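Chapter 4
What an Open Day Shows You

Before you read this chapter, write down the last thing a machine did in front of you that impressed you. Keep the note. You will need it for Exercise 2.

Most people meet their first working robot, or the tools used to train one, at a demonstration. Somebody has sent out invitations, put out chairs and decided in advance which jobs will be shown. Visitors tend to remember the jobs and forget the deciding. This chapter is about the deciding.

Our main case is an open day held on 14th December by Ateo, a small company that collects hand movements for a household robot called Bamora. The invitation promised "everyday kitchen skills, live." Bamora itself was not shown. Visitors watched people work at a table with hand-held grippers, and were told that the recordings would later teach the robot to do the same. Keep those two claims apart. The first could be checked by anyone standing there. The second could not be checked at all that day.

4.1 The work at hand

The jobs were small ones with tableware. A person holding a gripper squeezed it shut on an object, and the jaws did what fingers would normally do. All the judgment came from the person: where to reach, how hard to squeeze, when to give up and try again.

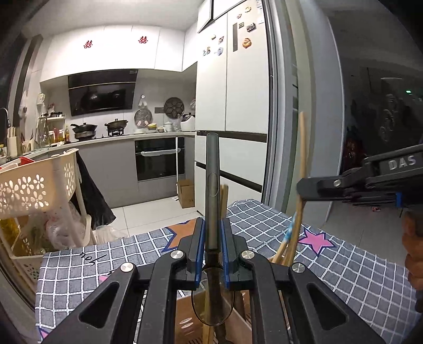 Figure 4.1 Two hand-held grippers at the table during the Ateo open day, with the kitchen behind.

Look at how much ordinary clutter the setting allows. Pots stand on the stove, magnets cover the refrigerator door, and the tablecloth has stars on it. Ateo's handout made a good deal of this, calling it "real home conditions." A lived-in kitchen is a fair place to gather examples, and a better one than a bare bench. It is still one kitchen. The handout did not say how many others had been used, and when a visitor asked, the reply was that the figure was being updated.

The same handout gave 1,000 recordings as the total for the season beginning in October. A later page gave 500 "accepted" recordings. It left out what happened to the rest, and who did the accepting. Neither number is suspicious. Neither tells you much without the other, and they were printed 2 pages apart.

Thin objects make a hard test, and a chopstick is a fair choice. It has to be pinched in a narrow spot, and it turns easily in the grip. A visitor who sees one held upright should give credit for that, and then ask whose skill held it there. 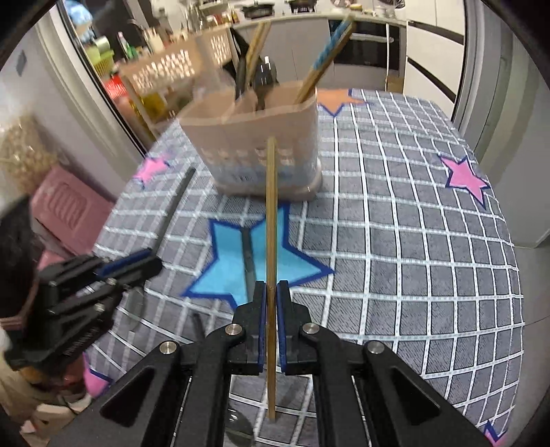 4.2 Questions the program left out

Kinsella, the agency that ran the day for Ateo, allowed 2 questions per group. That is too few. A useful set would have covered these points:

How many tries does the job take when no guests are present?
Which objects were dropped from the plan, and why?
Has Bamora done this job by itself, and where could we watch it?
Who pays for the recordings?

The last one has a partial answer. Hostico, which rents out vacation apartments, was thanked on the back of the handout. It may want robots to set tables between guests, or it may simply have paid for the coffee. The handout leaves the reader to guess, and a careful reader declines.

Holding is also a different job from sorting or putting away. A utensil holder gripped by its sides, with a spatula and sticks standing up out of it, shows that the jaws can close around it. Whether it could be carried to a shelf without spilling is a separate question, and needs a separate test.

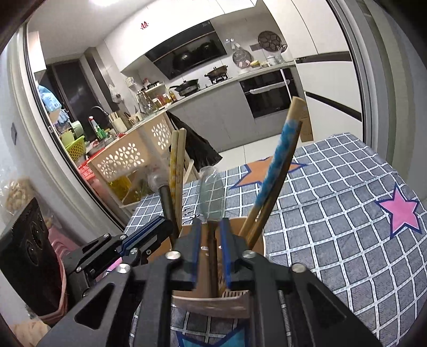
4.3 Terms used in this chapter

Demonstration: a job carried out for an audience, on terms set by the host.

Trial: a job repeated under stated conditions, with the failures counted.

Recording: a stored example of a person doing a job. A recording is evidence about the person.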